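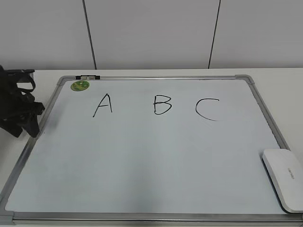 Home > Tickets > Furniture and Fittings > Whiteboards

Ticket 133: Gray smudging on tabletop whiteboard
Site: Tollovel, room 15
Opened by: Yu-ting Siu
Assigned to: Yung-ching Tu
Status: Open

Reported: Dry-erase marker leaves a gray haze after wiping. Board is used flat on the table. Requester asks whether the surface or the eraser needs replacing.

Note 1 (Tu): Board has an aluminum frame and gray corner caps. Asked requester to leave the black A, B and C in place as the reference row and to wipe only the area under it. Haze does not affect legibility of the letters.

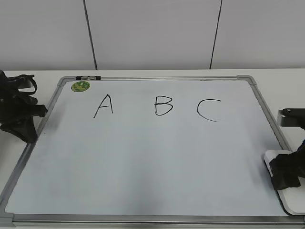

Reference row, lower surface with faint smudges.

Note 2 (Tu): Cleaned a test patch in the lower area with a damp cloth, then a dry one. Patch came up clear. Wiped a fresh marker line on the same patch with the room eraser and the haze returned. Surface coating not suspected.

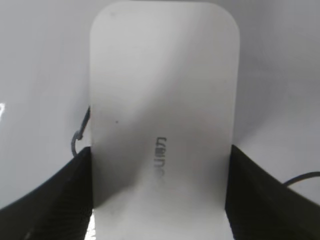

Note 3 (Siu): Tried the eraser from room 110 on the same patch. No haze. Room 15 eraser put back on it afterward, haze again.

Note 4 (Tu): Cause is residue in the eraser pad. Replacement requested from Senard stock. Until it arrives, use a dry cloth. Do not use solvent on the green sticker at the upper left. Letters can be erased once the new eraser is tested.

Last updated: 31 May 2023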